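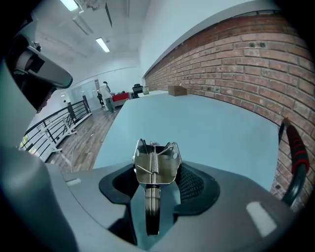 Ticket: hand-held gripper sessions rejected at intake check
Project: Pavedari
Site: Flaltthorpe, upper floor
Opened: Sep 13, 2021
Priority: normal
Status: closed, follow-up in November

Problem as reported

Intake is rejecting sessions recorded with the hand-held gripper at the Flaltthorpe table. Error text is "jaw reference outside tolerance at session start." The same unit passed intake last week at the Karpenko bench. Operators have restarted the recorder and swapped the cable. No change.

Please advise whether the unit should come out of service.

Entry 1, support

Leave the unit in service for now but stop recording for submission. Send the session log, the calibration file and the name of the procedure version in use. Do not run the calibration again until we have the existing file. A new run overwrites it.

Entry 2, site

Files uploaded. Procedure version is the Farkora handling rules, revision 4. The printed copy at the table is revision 3.

Entry 3, support

The calibration file is valid and carries the right unit number. The log shows the opening reference taken with the jaw partly closed. Revision 3 allowed the reference to be taken at rest in any position. Revision 4 requires the jaw fully open, held still for 30 seconds, before the first movement. Intake has been checking against revision 4 since the last update.

Remove the printed revision 3. Then run the following and report each result:

1. Power off. Check that the coil spring at the jaw hinge is seated and that neither plate binds when moved by hand.
2. Check the rubber collar at the base of the jaw for play. Do not tighten anything yet.
3. Power on. Open the jaw fully and hold for 30 seconds.
4. Close and open at normal speed, then record the encoder count at full open.

Entry 4, site

Step 1: spring seated, plates move freely.
Step 2: no play.
Step 3: done.
Step 4: encoder count at full open is 4,000. Calibration file says 4,000.

A test session recorded straight after this passed intake.

Entry 5, support

Good. The hardware is ruled out. Please record two more test sessions with different operators before we release the hold. One passing session shows the check can pass – it does not show the procedure is being followed.

Also answer the site condition questions in section 2 of the rules: floor cables, objects left on the table, anyone inside the working area while recording.

Entry 6, site

Second session passed. Third session failed with the original error. Log attached.

Site conditions: a cable runs over the floorboards close to the table. A small cardboard box has been standing at the far end of the table. People do work at the far end of the room, by the red desk, during recording. We had read "working area" as the table only.

Entry 7, support

Third session: the operator held full open for less than the required time. The encoder count reached 4,000, fell to 3,000 as the jaw started to close, and the recorder took the reference at the lower value. This matches the rejected sessions. No fault in the unit.

On site conditions:

Floor cable – section 2.1 requires cables near the table to be covered or rerouted. Tape alone is not accepted on a walking route.

Box – section 2.3. Anything on the table that is not in the task list is removed or written into the session notes. Either is fine, but do the same thing for every session in a set.

People – section 2.4. The working area is the table plus the operator's reach. People beyond it are allowed, but they must be told that recording is on and the session notes must say that others were in the room.

Railing – not asked, but section 2.6 applies on your floor. The operator does not step backward toward an open edge while watching the jaw. Mark a standing line on the floor on the table side.

Entry 8, site

Cable rerouted. Box removed. Standing line marked. Revision 4 printed and posted. The hold time is now called out by a second operator. Three further sessions recorded, all passed.

Entry 9, support

Hold released. Rejected sessions cannot be repaired, as the reference is written once at the start. Mark them "procedure" and not "hardware" so that they stay out of the failure figures for the unit.

A change request has been filed for the recorder to refuse a reference until the hold time is complete. It is planned for the November release. Until then the call-out stays in place.

Closed.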